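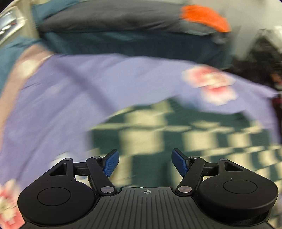
Fast motion and the pose tracker: what I changed in April

For the last months I work mostly on one part of our pipeline, the part which takes the video from the hand-held gripper and tells where the gripper was at each moment. We call the project Rarura. The tracker inside is called Bako, and Nnamdi Ogunleye wrote the first version before I came to Tilbridge.

Bako works well when the person moves slowly. It finds corners in the picture, follows them from one frame to the next, and joins this with the readings from the inertial sensor. The trouble starts when somebody turns the wrist quickly over a piece of cloth. The gripper stays sharp, as it moves together with the camera, and everything behind it becomes stripes. You can see it with the checkered floor at the top of this post. A checkered pattern should be a gift for a corner detector, but when the squares are stretched like this, there is very little left to hold. The purple cloth gives even less. It is large and mostly one color, and the printed patch on it is smeared too.

The worse problem is that the tracker did find corners in such frames. They were on the gripper. The finger pads, the pins, the ribs on the black body and the small crosshair mark are all clear, and they do not move across the image when the camera turns. So Bako believed the camera was standing still, in the middle of the fastest turn of the whole recording. After that the path had a jump, and the policy learned from a movement which no hand can make.

I had a mask for the gripper already, but it was one fixed shape, drawn for closed jaws. With open jaws the blue pads were outside of it. My first change was to make the mask depend on the jaw width. We estimate this width anyway, so I draw the two linkages for the given opening and add a small margin. The triangular holes in the plates I also mask. Some background is visible through them, but the edges of the holes gave me many false corners and I did not want to be clever there.

The second change is a blur score. I compute it only on the pixels outside of the mask. Before, I computed it on the full image, and the sharp black parts in the lower half made the score look fine all the time. It took me two evenings to understand this, and I am still a little ashamed.

When the score is bad, the tracker now gives low weight to the image and goes on with the inertial readings alone. I allow this for up to 17 frames. If the picture is still not usable after that, the recording is divided into two pieces, and the pieces are not joined again. Yolanda Robles did not like this rule at first, because she must train on the pieces and short ones are a nuisance for her. We agreed that any piece shorter than 100 frames is thrown away.

I ran the new version on our cloth folding set, which has 3,000 recordings. The old version produced a jump in 423 of them. I do not have a final number for the new one yet – the run on the machine in Tralstead stopped in the night with a full disk, and I started it again this morning. From the part which is finished, the jumps during wrist turns are mostly gone. A different kind is left, when the camera comes very close to the cloth and sees almost nothing else. The blur score is good there, the image is sharp, and there is simply no texture. I think I need a second score for how the corners are spread over the picture, but I have not tried it.

One note for people who use our mask tool: the option for the margin is now in pixels of the original image, before the lens correction. If you have old config files, please check this value. I forgot it myself on the first run and masked half of the floor.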